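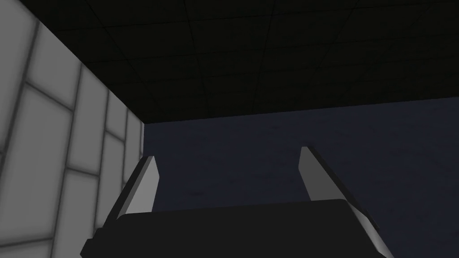

Staff information > Bench robots

Frequently asked questions
Last updated April 2019

These answers are for everyone who works on the packing and returns floor at Zesaleo, including agency staff and people on the evening shift. They cover the two-armed bench robots from Provico that will start work in the Bahrami Room in September. If your question is missing, put it in the box by the clocking-in point or email Mitra Shirazi in Operations. New answers are added when we have them.

What are the robots going to do?

They will take over part of the sorting at the returns benches. Mixed household goods come back to us in all kinds of states, and at present every item is picked up, turned over, checked against the slip and put in a drawer, a tray or the reject crate by hand. The robots will do the picking up and putting away for items on the approved list. People will still open the parcels, read the slips and decide what condition an item is in.

We handle 800 returned items on a normal day. The approved list should cover fewer than half of them in the first year.

What is on the approved list?

Jars with lids, small boxes, sealed packets, wooden-handled utensils and folded cloths under the size limit. Glass is allowed if it is unbroken and has come out of its wrapping. Knives, aerosols, anything leaking and anything with a battery stay with people.

Why are we doing this?

There are two reasons. The returns benches have the highest number of wrist and shoulder complaints of any area on the site, and we have had trouble filling those jobs for a long time. Cost was looked at as well, and the robots do save money, but not until the third year on our own figures. The business case is in the staff folder and anyone can read it.

Will anyone lose their job?

No one on a permanent contract will be made redundant because of the bench robots. This was put in writing to all 93 permanent staff at the site. We do expect to use fewer agency hours in returns after Christmas, and agency staff have been told this through their own supervisors.

How is the robot being prepared for the job?

Most of it is done in simulation. Provico has built a computer model of the robot and of a work table, and the control software practises there first. So far it has done over 450 hours of simulated work. The model includes the sort of things that cause trouble on our own benches: a small jar standing in the middle of the table, a cabinet with drawers of different colours and sizes, a packet lying on top of it, something with a long handle. The room around it is plain, with tiled walls and a dark ceiling, and does not look like the Bahrami Room. That does not matter much at this stage.

A lot of people have asked why the jar gets so much attention. It is small, and the two arms come at it from either side.
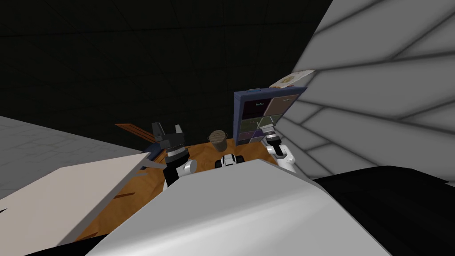 If one gripper goes for it at a poor angle the jar can be nudged towards the other arm, and then both arms have to be replanned. The same thing happens at our own benches when two people reach for one item, except that people sort it out between themselves without thinking. The software has to be given a rule. The current rule is that the arm nearer the item takes it and the other arm holds still until the lift is finished.

Can I see it working before September?

Yes. Recordings from the simulation are shown on the screen in the canteen at the end of each week, and Rasa Hunt in Training runs a session in the small meeting room where you can stop the recording and ask about it. You don't need to book. Supervisors have agreed to release up to two people from each bench at a time.

Some of the recordings are views from above and behind the robot, and some are close up on a gripper. The picture tilts a good deal in a few of them. If that makes you feel unwell, ask Rasa for the printed sheets.

Does the real robot have the same grippers?

It has two arms with a two-fingered gripper on each. Provico will fit rubber pads to the fingers on our machines and the pads will be changed every month. The exact finger shape is still being settled. We tried a wide flat one on the bench with sample goods and it was poor with round lids. 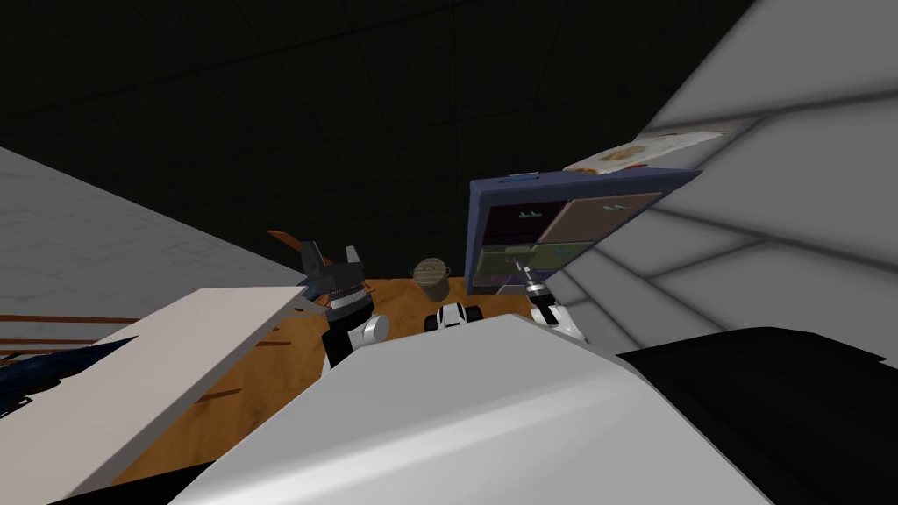 Your job and your hours

I work on the returns benches. What will my day look like?

You will be at an opening station or a checking station, and you will swap between the two during the shift. At the opening station you unpack the parcel, read the slip and place the item on the table. At the checking station you look at what the robot has put away and correct anything that is wrong. There is more looking and less reaching than now. Some people who tried the layout with dummy trays said it was easier on the arms but harder on the eyes, so we have asked for better lighting over the drawers.

Will I have to work at the robot's speed?

No. The robot is slower than an experienced sorter and will be for some time. It waits until an item is on the table. There is no target for how quickly you place the next one. The bench target will be suspended for the first 22 working days and then reviewed with the shift representatives.

Is the robot going to measure how I work?

The cameras on the robot look at the table. They are there so that it can find items and drawers. Recordings from our machines will be kept for a week and then deleted, unless there has been an accident or a near miss, in which case the safety file needs them. They will not be used in appraisals or for disciplinary matters. That is in the agreement signed with the shift representatives, section four.

Will my pay change?

Your hourly rate will not go down. Anyone who completes the bench operator training will move up one pay step from the first full month after they are signed off. The bonus that is tied to items per hour will be replaced at the returns benches, as it no longer makes sense when the robot sets part of the pace. We are still discussing what replaces it, and until that is agreed you will be paid your average bonus from the previous quarter.

Can I say no to working with a robot?

You can ask to be moved to packing, goods in or the Drustis line. We will move people where there is a space and cannot promise it will be on the same shift. Speak to your supervisor before the end of the training period if you can. Health reasons will be dealt with first.

What training will I get?

Two half days with Rasa Hunt, in paid time, and then a week at a bench with someone from Provico nearby. The first half day is about the stop button, the marked floor area and what to do when an item is dropped. The second is about the checking screen. There is a short practical check at the end, with no written test. If English is not your first language, the sheets are available in five other languages.

Safety

What happens if I reach across while it is moving?

Both arms stop when something enters the marked area. You then step back and press the green button to let it carry on. Please do not reach in on purpose to save time. Each stop means the arms have to find their position again and the item they were holding may need to be taken out by hand.

What if it gets something wrong?

Put the item where it should be and press the correction key on the screen. You don't need to write anything down or find a supervisor. If the same kind of item goes wrong three times in a shift, it comes off the approved list until Provico has looked at it.

Does doing well in the simulation mean it will do well here?

Only partly. A simulated jar does not stick to the table because somebody spilt syrup on it, and a simulated drawer always runs smoothly unless it has been told not to. We expect more mistakes in the first weeks on the real benches than in the recordings. The first machine will be run with sample goods only, with customers' returns kept at the other benches, and it will not move on until the shift representatives and Operations have both agreed.

Who is in charge of the robot during a shift?

The bench lead. Bench leads can switch it off for any reason and do not have to ask first. When it is off, the bench goes back to hand sorting, so the trays and hand tools stay where they are now. Please don't let anyone tidy them away.

Who do I talk to?

Mitra Shirazi for anything about the project, the layout or the agreement. Rasa Hunt for training and the recordings. For pay, use the normal payroll address. Your shift representative can take up any of these for you if you would prefer not to give your name.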